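April, 6.40 a.m. Build 58 of Mustilden went to the testers overnight. The change is small: a siege camp now costs 730 grain to upgrade, and the wall bonus no longer stacks with the river bonus. Server load at Skestgate stayed flat. Two desyncs logged, both on the Dovuvitz map and both during a retreat order.

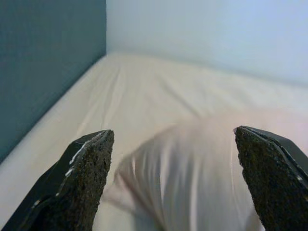

Beige sheet, morning.

Traced the first desync before breakfast. The retreat timer rounds down on the client and up on the server, so a column of 42 or more units arrives one tick apart. Fixed by moving the rounding to the server only. The second one looks like the same fault – not proven yet. 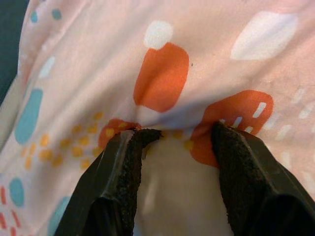

Terrain shading is next. The Dovuvitz hills read as flat at full zoom, and players march cavalry straight into them. I want folds that run on the diagonal with a shadowed trough between, much as the creases do in the pink sheet, so that a slope can be judged without opening the overlay. Tried it on one tile. Cost is up to 34 extra draw calls per screen, too many for older phones. Will bake the shadows into the tile instead and compare. 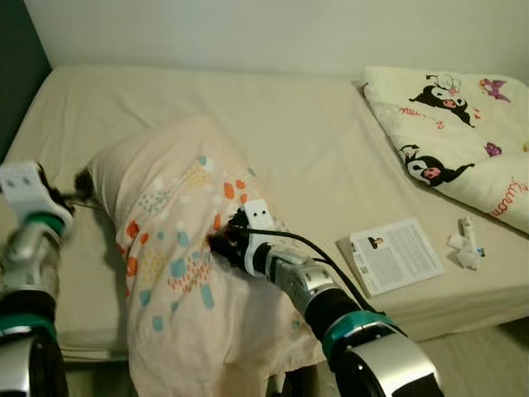

Sandra Lockwood wrote back on the wall bonus: she thinks the stacking should stay for the first three days of a season, or new alliances on the river will be wiped out before they can trade. She may be right. The Lachance server lost most of its small alliances that way last season. Will run both rules side by side in build 59 and read the logs. Lorne Bouchard still has to sign off the grain cost.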